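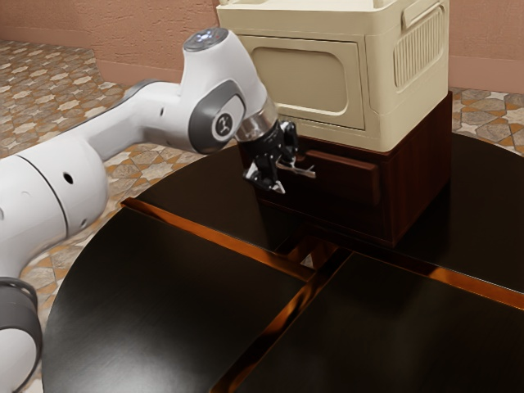
White arm, gray trim, little lights on top.

1/ OK, motorsport people, I've spent all Sunday reading everything I can find on the Pernier sale and I have thoughts. So many thoughts. Thread!

2/ If you missed it: Clevia, the investment group that bought into cycling a while back, is putting money into Pernier Racing. An 18% stake now, with an option for more down the road. The founding family keeps control of the team and keeps the factory.

3/ I know, I know, "investor buys slice of racing team" isn't the kind of headline that gets most folks off the couch. But I've followed Pernier since they were running one car out of a rented barn with a leaky roof, and this is the biggest thing to happen to them since they moved up to the top class. I did a lap of my kitchen.

4/ Why does it matter so much? Look at where they were in February. Two sponsors gone before the first test, a car that showed up in plain primer, and a paddock full of people telling each other Pernier wouldn't make the long-haul races. I half believed it myself and I own the hat.

5/ And then they went out and scored points in the opener!! With last year's gearbox! I still watch that last stint when I'm having a bad day. The tires were gone, the other car was all over the back of it, and it just hung on through the final corner.

6/ Points don't pay the freight bill, though. The team statement is pretty plain about it (I liked that, no fluff). They say the season was funded "race by race" up to the summer break. Imagine trying to plan an upgrade when you don't know if you're going to the next event.

7/ So what does the money do? According to the statement it goes to three places: the simulator, the wind tunnel booking, and hiring. They employ 481 people now and want to grow the aero group first.

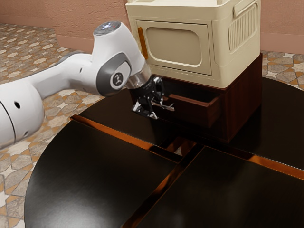
8/ The wind tunnel part is what I'm most excited about. Pernier has been sharing time with Treliler, and Treliler gets first pick of the slots. That's how you end up testing a front wing at four in the morning and bolting it on a car before anybody has slept. Their own block of hours is worth more than any one part.

9/ Also, the current front wing is lovely and I won't hear a word against it. It's the rear of the car that needs help. Watch it in slow corners, it steps out every time they get on the power. The drivers catch it, but it cooks the tires by lap ten, and then they're a sitting duck on the straight.

10/ A few people have asked me about Akanda, because they were supposed to be the buyers. The way I understand it, Akanda wanted the whole team and wanted to move it closer to their engine shop. The family said no. Talks went quiet in the spring and Clevia came in after that.

11/ I'll say it, I'm relieved. Akanda has built some great engines, and I'd love to see one in the back of a Pernier someday. But moving the factory would've meant losing half the people who make it what it is. You can't box up thirty years of fabricators and ship them across a border.

12/ Now the bit I'm less sure on. The option. Clevia can raise its share in 3 years if the team hits certain targets, and the targets aren't public. Could be results, could be revenue, could be both. I'd really like to know which, because those push a team in different directions when it comes to picking drivers.

13/ Somebody in my replies said "so it's a slow takeover." Maybe! But a slow one with a family majority and a full budget beats the version where the trucks get sold in December. I've watched that version with other teams and it's miserable.

14/ Clevia's record in cycling is decent from what I've read. They bought in, left the sports side alone, fixed the merchandise (please, please fix the merchandise, my team jacket lost its zipper the first week) and stuck around through a season with no wins at all.

15/ What I'm hoping to see before the end of this year: a new floor, the proper rear wing we saw on the rig in testing, and both cars on the same spec on the same weekend. That last one sounds tiny. It hasn't happened since the third race! 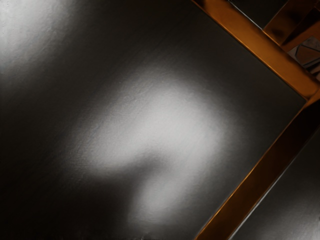 NEXT YEAR

16/ Bigger picture. The new rules are coming, everybody starts over on the chassis, and small teams always have a shot when that happens if they start early enough. Up to now Pernier couldn't start early because all the cash went into getting the current car to the grid.

17/ I don't expect wins. I'd be thrilled with regular points and one of those weird wet races where the smart call on tires gets you a podium. They've always been good in the rain. The pit wall is brave and the car likes it when the grip goes away, don't ask me why, it's been true of every Pernier I can remember.

18/ The press conference is set for the next race weekend, in the paddock, before first practice. I've got the alarm set for it, and the coffee is measured out already. I'll post notes as it goes, typos and all.

19/ If you're new to this team, welcome! Start with the opener this season, then go back and find the old hill road race they did with the barn car. The sound alone is worth it. OK, dinner's burning, bye.

Comments

slowcornerfan: The rear end stepping out is setup as much as aero, I think. They run it really stiff back there. Great thread though.

pitboard_left: Wait, the jacket zipper thing happened to me too!! Same week I got it.

tunnelhours: Treliler fan here. We will miss having you guys around at four in the morning.

gravel_and_rain: Bet the targets are revenue. It's always revenue. Hope I'm wrong.

Contact | Copyright, all posts belong to their author | Back to top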